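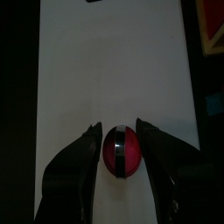

3. Method

3.1 Task and workspace

The task was to close the gripper on a small object standing on a flat surface, lift it and set it down again inside a marked target. All trials used the same arm with a two-finger parallel gripper and a small camera mounted at the wrist. The work surface was white with darker areas to either side. The main test object was a small glossy oval in two shades of red with a black band down the middle. It was chosen after the pilot runs in May, when plain matt blocks proved too easy for both methods to be compared.

3.2 Collecting demonstrations

I recorded 353 demonstrations by guiding the arm by hand. Each one began with the gripper above the surface and ended when the fingers had opened over the target. The wrist camera and the joint positions were saved together, and the finger opening was saved as a separate value. Demonstrations in which the object slipped were kept if I recovered from the slip and deleted if I did not. Ivar Tangen, who supervised the project, suggested keeping the recoveries, and the results in section 4 support this.

The object was placed by hand at a new position and angle before each demonstration. I did not use a grid. Looking back, this left the far left of the surface thinly covered.

3.3 Training

Two policies were trained on the same data. The first, called Wameso in the rest of this report, takes only the wrist picture. The second, Drakwood, takes the wrist picture and the finger opening. Both were trained for 1000 passes through the data with the same learning rate. No other settings were changed between them.

3.4 Testing

Each policy was given 66 trials. A trial counted as a success if the object ended inside the target and the arm had not been stopped by hand.

4. Results

Drakwood completed 59 of its 66 trials. Wameso did clearly worse, and most of its failures were of one kind: the fingers began to close while they were still too high, and shut on the top of the object or on nothing. From the wrist the height of the fingers is hard to judge, as the object changes size only slightly over the last part of the descent.

Drakwood's failures were nearly all at the far left, where there were few demonstrations. In two of them the fingers came down at an angle and tipped the object over.

A smaller problem affected both policies. The shine on the black band moves as the camera moves, and in some trials the arm made short side-to-side corrections before closing. Dimming the lamp reduced this but I did not have time to repeat the full test with the lower light.

5. Further work

The demonstrations should be repeated with set starting positions so that the coverage is even. A second object with a dull finish would show whether the side-to-side movement comes from the reflection or from the policy itself.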